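4.2 Resetting and the station at Whitelaw

Clakby makes chilled meals at two sites. At the Whitelaw site, the packing of dumplings into steamer baskets was a hand job until June, when a two-armed station was put in for trials. Before that, each packer filled 200 baskets in a shift. The trial group was made up of 14 packers, all of whom had worked on the hand line, and we interviewed each of them twice.

The task was practiced first on a gridded cloth with model food. Other objects stayed on the cloth during practice, among them an orange, a green ball and two foam cubes. Figure 3 shows the practice table with three dumplings in the basket and others still on the cloth. 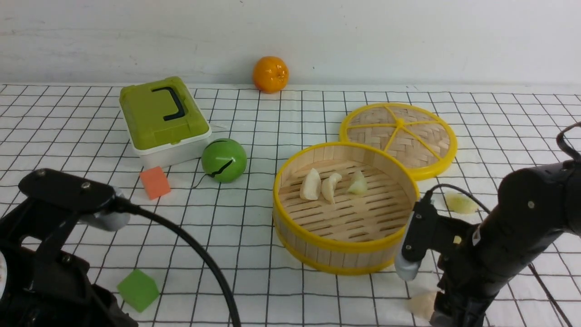 Figure 3. (a) Practice table with both arms over the work area.

Eugeniusz Kubiak told us that the job had become one of waiting and then hurrying. On the hand line he set his own pace and talked to the person next to him. At the station he watched, stepped in when an arm stopped, and stepped back again. He did not call it harder work, but he went home with a stiff neck instead of sore wrists, and he missed the talk.

Others described the same change in different terms. Several packers said they now felt answerable for mistakes they had not made. When a dumpling was dropped, the shift log recorded the name of the person at the station, and the log had no field for the machine. Wemton, the firm that installed the station, added such a field in October 2019 after the packers raised it -- a small change, but one that came up in nearly 35 separate interview comments.

Resetting took up more of the shift than the planners had allowed for. Between attempts a worker empties the basket, spreads the pieces over the cloth and leaves the lid off. This step was missing from the written job description, and new staff learned it by watching.

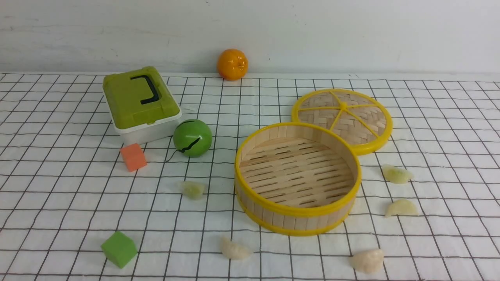 (b) Basket empty, lid behind it, five pieces on the cloth.

The packers did not agree on how the pieces should be spread. Some put them close to the basket so that the next attempt would go quickly. Others placed them farther out and turned them in different directions -- they had been told at the first training session that easy layouts taught the arms very little. Supervisors gave no rule on this point, and we found that the choice followed from who had trained whom. Section 4.3 takes up the question of pay grades for this work.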